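Practice rooms
22/01/2025

Milovan Begović has been typing the same sentence all morning. "Pick up the remote." Enter. Wait. "Pick up the remote." Enter again. He's on run 33 and the coffee is long gone.

The lab is the back half of a floor in Sadcombe, mostly desks, mostly screens. The rooms the software works in are rendered. Tiles, furniture, a garden through the window, all of it math. The method is called Fledum and it does one odd thing. Before it tries to reach for anything, it has to say where it could be wrong.

Most systems get an instruction, look, pick a target, go. Fledum looks, picks, then makes a second guess on purpose and compares the two. If they disagree too much it asks for another view. Slower, yes. Begović doesn't care about slow.

"Slow I can fix," he says. "Confident and wrong, I dont know how to fix that."

The scenes are low resolution by choice. Cheap to render, so you can do a lot of them, and blurry enough that the software can't lean on fine detail. Edges go soft. Lettering turns to mush. A person still gets it, mostly. A book is a book.

Doors are their own headache. Flat, dark, big, and from a steep angle the shape goes all wrong. Early versions treated a dark door as a hole in the room. Just nothing there, drive on through. The fix was more views and more training on door hardware, the one bit that tends to catch light.

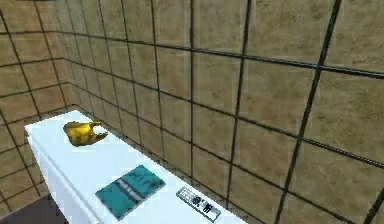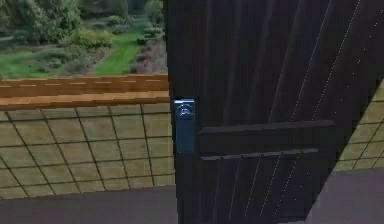

Two views from the same simulated room. First, a vessel, a book and a remote on a white top; second, the dark door with its metal lock plate, garden to the left.

So does it work? Kind of. The test set is 1,477 scenes, split over 5 room layouts. The old method and Fledum both got the same instructions. Fledum made fewer wrong grabs in every layout but one, a narrow hallway, where it kept asking for more views until the clock ran out. Three different patches so far. Hallway still bad.

Senad Stojanović wrote the part that decides when two guesses disagree. He calls it the Zemel check, after the street he was living on at the time. It is short code, he scrolled past it in a few seconds. The threshhold took him most of a winter.

Too low and the thing never stops asking. Too high and you're back to the old method with extra steps. He ended up letting the system set it per object, so a shiny thing with an odd outline gets more doubt than a flat rectangle.

Next is real hardware, at the Radonjić site across town. Real glare, real dust, cables. Stojanović expects the numbers to drop and won't say how far. Begović wants the hallway sorted first. They were still arguing over it when I left, run 33 sitting on the screen, asking for another view.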